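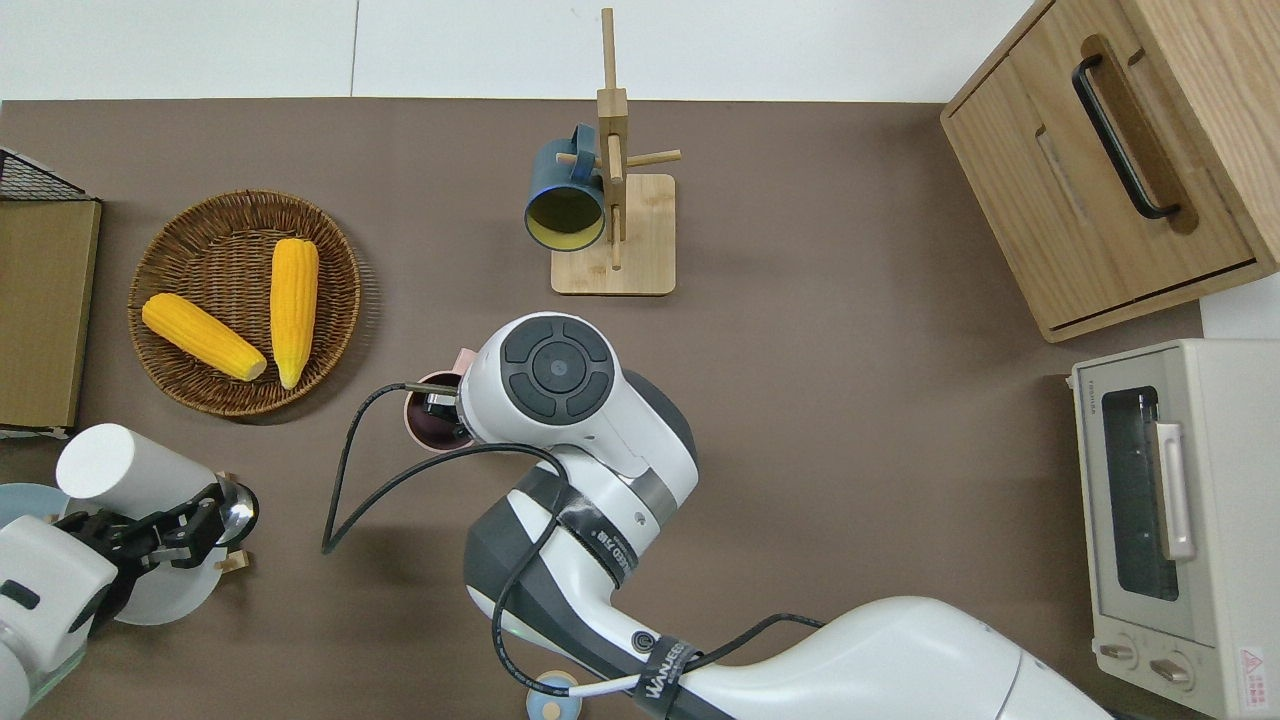 Kitchen > Shared Kitchens > Counters and Worktops

Arranging a Small Worktop with a Toaster Oven and a Mug Tree

March
Studeck Residence Services

This page sets out the recommended arrangement for the single worktop supplied in the shared kitchens at Visbridge. It applies to any household that keeps a toaster oven, a mug tree, a drawer or storage box, and a tray for produce on one surface. Residents of the Budeck building, where the worktops are shorter, should read the note near the end of the page before starting.

Before you begin

Clear the worktop completely. Place everything on the dining table or on a clean towel on the floor. Unplug the toaster oven and allow it to cool fully before it is lifted. Wash or wipe each item while it is off the surface, including the base of the mug tree, where drips collect and dry.

You will need:

- a damp cloth and a dry cloth
- a mat or runner, if the surface marks easily
- a tape measure
- a shallow tray or basket for vegetables and fruit

Wipe the worktop from the wall toward the front edge and dry it. If a mat is used, lay it flat and press out any folds. Mats are washed separately from towels.

Step 1. Place the toaster oven

The oven is placed first, at one end of the worktop and close to the outlet. The door must open fully without striking another item. Leave 6 inches between the oven and the wall, and the same on each open side, unless the manual for your model calls for more. A mat should stop short of the oven unless it is rated for the heat.

Turn the oven so that the controls can be reached without leaning across the door. In narrow rooms it may be necessary to stand the oven sideways, with its door facing along the worktop. This is acceptable, provided that the area in front of the door is kept open while the oven is in use.

Step 2. Place the storage box or drawer unit

A wooden box or drawer unit belongs at the same end as the oven or directly opposite. The handle should face the person working. Keep the unit outside the clearance measured in Step 1. A unit more than 16 inches deep will usually project over the front of a Visbridge worktop and should be stored on a shelf instead.

Use the unit for items needed at the oven, such as mitts, foil and tongs. Paper goods may be kept in it if it closes completely. Bread should not be.

Step 3. Place the mug tree

Set the mug tree toward the middle of the worktop, back from the front edge. Before hanging any mugs, press lightly on the top of the post. A tree that rocks is standing on an uneven part of the mat or has a loose base, and the base should be tightened from underneath.

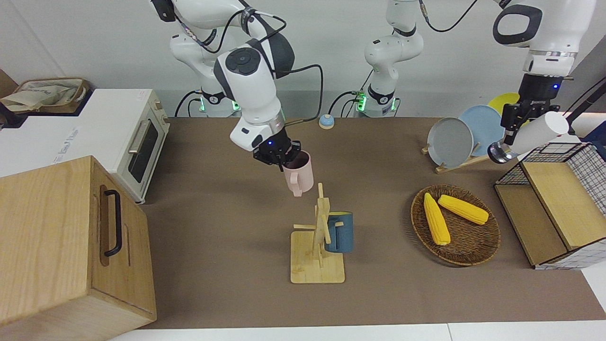
Hang the heaviest mugs on the lowest pegs and work upward, alternating sides so that the weight remains even. To hang a mug, hold it by the body or the rim, guide the handle over the end of the peg, and let go only when the handle is resting against the post or as far in as it will travel. Short pegs do not suit mugs with very small handles. These should be kept in a cupboard.

Mugs must be dried before they are hung. A damp mug will leave a ring on an unfinished wooden base within a day or two, and the mark can be difficult to remove. Where mugs of several colors are shared among residents, each household may wish to agree on one color per person.

Step 4. Place the produce tray

A round woven tray is well suited to corn, onions, squash and other vegetables that will be used soon. Place it at the end of the worktop farthest from the oven. Lay ears of corn side by side in a single layer. Husked corn left on the counter should be cooked the same day; otherwise, wrap it and refrigerate it.

Woven trays are not to be used in the oven or placed on top of it. Shake out crumbs and silk every Sunday, and wipe the weave with a barely damp cloth.

Step 5. Check the working space

Measure the longest open stretch of worktop that remains. It should be at least 24 inches. If it is less, remove one item, beginning with the storage unit.

Finally, inspect the top of the toaster oven. Bags, cloths, cardboard and mail tend to gather there over the course of a week. The top must be cleared each time before the oven is switched on, including for short cycles. At 400 degrees Fahrenheit, the setting most residents use for roasting vegetables, the outer casing can become hot enough to scorch fabric.

Note for Budeck residents

Budeck worktops do not have room for both a storage box and a mug tree. The box may be moved to the open shelf beneath the window. Residents who have the Lü wall rail may hang mugs there and omit Step 3.

Replacement mats and mug tree pegs can be requested at the Studeck service desk. Please bring the old peg with you, as two diameters are in use.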